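Notebook, court coverage project
1 August 2022
Vusholm lab, back room

Picked up where I left off with the segment coding. The full set is 2,000 broadcast segments on courts and judges, pulled from the Georgiev archive. The reliability sample is 400 of those, drawn at random, coded by me and by Ulla Pelkonen without talking to each other. Ulla finished her half of the work while I was out, so this is the first time I have had both files side by side.

Merging the files

The two exports didn't line up at first. Brutine writes the segment ID with leading zeros when you export from the web view and without them when you export from the desktop version. Ulla uses the web view. I padded mine to match and kept the original ID in a second column, so if anything looks wrong later we can go back to it. The merge then went through with no orphans on either side.

Please, whoever does the next export: use the web view. I have put this on the wall sheet too.

The merged file is in the shared folder under reliability, with the word merged in the name. Don't edit the two source files. If you find an error in your own coding, write it in the log and we will apply it as a correction after the figures are run.

Disagreements on main topic

On main topic we disagree on 19 segments. That is fewer than I was afraid of after the pilot. I went through every one with the transcript open. They fall mostly into groups.

The largest group is the old problem with court structure and court appointments. A segment that opens on a nominee's hearing and then spends most of its time on whether terms should be limited got "appointments" from me and "structure" from Ulla. Reading them again, I think she is right on nearly all of these. The codebook says to code by share of time, and I was coding by how the anchor introduced it. My habit from the earlier project, where the introduction was all we had.

The next group is military justice. We have no topic code for it. Ulla put courts-martial under "criminal trial" and I put them under "other court." Neither is wrong by the codebook as it stands. A court-martial is a criminal proceeding, but the people reporting on it nearly always treat it as a story about the service and the chain of command, and if we bury those in "criminal trial" we lose them. I would like a separate code. It means going back through whatever has already been coded, but a text search on the transcripts should find most of the candidates.

The rest are slips. In one I had plainly hit the wrong key. In another the transcript on file belongs to a different segment, a weather item, and we each guessed from the title. That one should be thrown out and replaced with a fresh draw.

Source coding

This is where we are weak. Main topic is fine, tone is passable, but who is speaking and in what role is a mess. The trouble is people with more than one role. A law professor who used to clerk for a judge and now sits on an advisory body can be "academic," "former court staff" or "government adviser," and the codebook lets you pick. So we picked, differently.

Options I can see:

Code the role the broadcast gives them, on screen or out loud, and nothing else. Simple, quick, and it measures what the viewer is told. We lose the cases where the broadcast gives no role at all, which would need a "not given" code.

Code every role that applies. More complete, but then the coder has to look people up, and two coders will look in different places.

Code the role that matters to the segment. This is close to what we have now and it isn't working.

I favor the first. Ulla leaned toward the second when we last spoke, on the grounds that leaving out a person's past job is itself something we might want to study. I take the point, but I think that is a different study with a different sample. We could take a small subset later and do the lookups for that alone. To settle when she is back.

Tone

Tone was coded only for segments where a reform proposal is described. Agreement is better than in the pilot. The change in wording helped: we now ask whether the segment as a whole gives more room to supporters or to critics, and no longer ask how it "comes across."

One thing to fix. When a reporter reads out a list of proposals and gives no reaction to any of them, I code "neutral" and Ulla codes "not applicable." Under the rule as written she has a case, as no supporter or critic appears. But then these segments drop out of the tone figures altogether, and they are common in the short bulletins. If they drop out, the bulletins will look more one-sided than they are. Proposed wording:

"If a proposal is described and neither supporters nor critics are given room, code neutral. Use not applicable only when no proposal is described."

Have added this to the draft codebook, marked as not agreed yet.

Grarodden segments

The Grarodden station's material came as audio with machine transcripts. I checked a handful against the sound. The transcripts are good enough for topic but not for sources. Names are badly garbled, and where two people talk over each other it runs them into a single speaker. It also cannot tell "the council" from "the counsel," and for a project about courts that is a real nuisance. I ran a search for both words in the Grarodden folder and flagged every hit for a listen.

It also drops "not" now and then. I found it in a line where a judge was quoted as saying she would not step aside. The transcript has her stepping aside. For tone coding I think we have to work from audio on this station, whatever it costs in time.

Listening speed: I can code from audio at slightly faster than normal playback without losing anything, but only in the morning. By late afternoon I was going back over lines again and again, and the codes I made then look worse. I have marked which ones were done late so they can be checked.

Dates

Small thing but it will bite us. The archive's date field is sometimes the broadcast date and sometimes the date the page was put up. For late evening programs these differ. It doesn't matter for topic or tone, but it does if we want to line segments up with events, such as the day a draft report was released. The page header usually has the real broadcast date in the text. I wrote a short script to pull it out and put it in its own column. Where the header has nothing, the column is left blank. Don't fill it in by hand from the archive field.

The script is in the tools folder. It expects the header on the first line of the file. A few pages have a menu above the header and it skips those without a warning. Need to make it complain.

Duplicates

Some segments are in the set twice under different titles, once as the live version and once as the clip posted later. The clip is often shorter. For the reliability sample I left them in, as both coders saw both. For the main set I think we should keep the live version and drop the clip, unless the live version is missing its transcript.

A plain title match doesn't catch them. Comparing the opening sentences of the transcripts does, mostly. It also picks up pairs that are not duplicates, where the anchor used the same introduction for a follow-up the next day. These have to be looked at one by one. Started a list and got through the first part of it. The list is in the shared folder, and the column called "keep" is mine. Leave it blank if you are not sure.

What I changed today

Codebook draft: tone wording, a note on share of time with an example under main topic, and a placeholder for military justice with no number assigned yet.

Brutine: turned off the setting that carries the last answer over to the next segment. I am fairly sure it caused some of the slips. You now have to choose a topic every time. It's slower by a click.

Shared folder: old pilot exports moved to a subfolder called pilot. Nothing deleted.

Open questions for Ulla

Source roles, as above. This holds up everything else in the source section.

Does a segment about a state court ruling on its own rules count as "structure"? I have been saying yes. I couldn't find anything in the codebook either way.

What do we do with panel shows where the reform topic comes up in passing between other things? By share of time they are not court segments at all, but they got into the set through the keyword search. I would drop anything where courts are not the main subject and log it as out of scope.

Do we report the agreement figures before or after corrections? I would give both, and say clearly which is which.

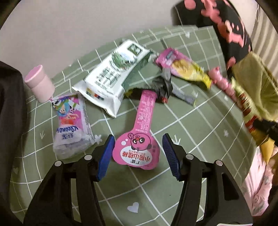
Next session

Replace the segment with the wrong transcript and have both of us code the new one. Finish the duplicates list. Make the date script give a warning when the first line isn't a header. Listen to the flagged Grarodden segments, mornings only. No main set coding until the source rule is settled.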